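Equipment Planner, Handling and Data Capture
Sollwood, Operations Engineering

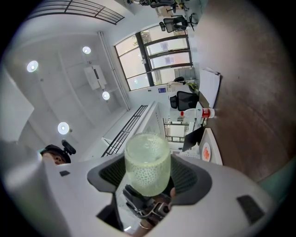 Hand-held gripper with a pale green jar in the mesh cradle.

Job reference: 258
Location: Sollwood main building, with regular days at the Trotero site
Hours: full time, days
Contract: permanent, after a six-month trial period
Reports to: Mitra Mousavi, Operations Engineering
Closing: Monday, 5 p.m.

Background

Sollwood records handling tasks with hand-held grippers and uses the recordings to train and test robot arms for packing and shelf work. The equipment falls into three classes: hand-held grippers, fixed arms with their controllers, and the support items that keep both in use (chargers, mounts, storage, spare contact parts, test objects). Purchasing for all three has been done by the engineers who needed the items. That worked with one group. There are now four groups ordering from overlapping suppliers, and the equipment budget is moving to a single plan starting in June.

The Equipment Planner will own that plan. The post sits in engineering and has a dotted line to finance. It carries spending authority for stocked parts and makes recommendations on everything else.

What the job covers

Demand planning. Collect equipment requests from the four groups each quarter, check them against the recording and test schedules, and turn them into one list with quantities, needed-by dates and cost codes. Requests arrive in mixed states. Some are a full specification with a quote attached and some are a single line in a message. The planner gets them all to the point where a supplier can price them.

Gripper fleet. We plan to have 50 hand-held grippers in service by the end of the next budget year. The planner works out the order pattern, the spares ratio and the replacement cycle. Flexible contact parts wear at a different rate from housings and clamps and are budgeted on a separate line. At present we replace them when an operator reports a problem, and the reports are not consistent enough to forecast from. Setting up a usable wear record is one of the first tasks.

Fixed arms. Two work cells at Trotero are due for replacement. The requirement has been written. The open points are payload margin, guarding, floor loading, the tool flange standard, and whether to buy the controllers with the arms or keep the ones we have. The planner will run the comparison and write the purchase case.

Test objects. We hold a library of 200 household and retail objects: jars, tubs, bottles, boxes, bags and similar. Each has a stock number, a measured mass and a storage position. Objects break, get lost or go off the market, and a discontinued object can stop a test series from being repeated. The planner holds the reorder list and decides which objects are bought in depth.

Suppliers. Most clamp and linkage parts come from Koutsoukos. Contact parts come from Plivex. Both have quoted longer lead times for the coming year, and a second source for contact parts has to be found and qualified. The planner handles quotes, order terms, delivery tracking and returns.

Cost of ownership. A purchase price on its own is not accepted as a basis for a decision at Sollwood. Each case above the stocked-parts limit has to show installation, training time, software licenses, service visits, consumables, expected downtime and disposal. We have a template. It was made for the fixed arms and fits the hand-held equipment badly, and the planner is expected to rebuild it.

Room and power planning. Recording takes place in ordinary meeting rooms and offices as well as in the lab, so the equipment has to be carried, charged and put away in places that were not set up for it. The planner keeps the transport and charging layout up to date and budgets for cases, carts and outlets where they are needed.

Asset records. Every item with a serial number is entered on receipt, and its location, firmware version and calibration status are kept current until it is written off. The existing register has gaps, mostly in items bought before the Trotero site opened. A full physical check is to be finished before the new plan takes effect.

What the job does not cover

Mechanical design, controller programming and the running of recording sessions. The planner will need to understand all of these well enough to question a specification. Facilities purchases (furniture, lighting, building work) go through a separate office.

Requirements

Applicants must have:

Experience of planning or buying technical equipment in manufacturing, warehousing, a laboratory or a similar setting, with responsibility for a budget line.

The ability to read a mechanical drawing, a parts list and an electrical data sheet, and to see when a quote does not match them.

Solid spreadsheet skills, including models that other people can follow and change. Part of the selection exercise tests this.

Experience of writing a purchase case that was reviewed by someone outside the writer's own department.

Clear written English.

A driver's license. The two sites are not linked by public transit.

The following are useful and will be weighed in the scoring:

Direct work with robot arms, grippers or other end-of-arm tooling, as a buyer, user or service technician.

Familiarity with machine guarding and risk assessment rules for shared work areas.

Experience with lease and service agreements for capital equipment.

Having set up a spares stock from nothing.

Use of an asset management system. We will train the successful applicant on ours.

No particular degree is required. Applicants who came up through maintenance, stores or production planning are welcome, and the scoring sheet gives years in such posts the same weight as years of study.

First-year targets

By the end of the first quarter: register checked at both sites, all open orders moved to the single list, and a written spares policy for the hand-held grippers.

By the end of the second quarter: purchase case for the two Trotero cells submitted, wear record in use by all four groups, and the ownership cost template reissued.

By the end of the third quarter: second source for contact parts qualified on a sample order and tested against the object library.

By the end of the year: equipment budget for the following year delivered, with the difference between plan and spend explained by line.

Working conditions

The work is split between desk, stores and lab. Handling and counting stock involves standing, some lifting and some time on a step ladder. Safety shoes are supplied and are required inside the cell area at Trotero. Working from home is possible one day per week after the trial period, except during stock checks and deliveries of large equipment.

Annual leave, pension and health cover follow the standard Sollwood staff terms. The pay band is given in the job pack. Travel between sites during the working day is paid.

How to apply

Send a resume of no more than two pages and a cover letter of one page. Attach one work sample: a budget, an equipment comparison, a spares calculation or a purchase case. Remove supplier names and prices where you are bound to do so. The structure and the reasoning are what will be read. Applications without a work sample will be returned once for completion if they arrive before the closing time.

Quote reference 258 in the subject line. Applications go to the staff office. Do not send them to the engineering groups directly.

Selection

Applications are scored by two readers working separately. Applicants on the short list will hear from us within 14 days of the closing time. The selection day is held at the main building and has a planning exercise, a technical interview and a walk through the stores. In the planning exercise, applicants receive three supplier quotes for the same gripper part, a use forecast and a fixed budget, and prepare an order plan. A laptop is provided, and no preparation is needed.

Questions about the duties of the post may be put to Mitra Mousavi through the staff office. Questions about pay, leave or access needs on the selection day should go to the staff office itself.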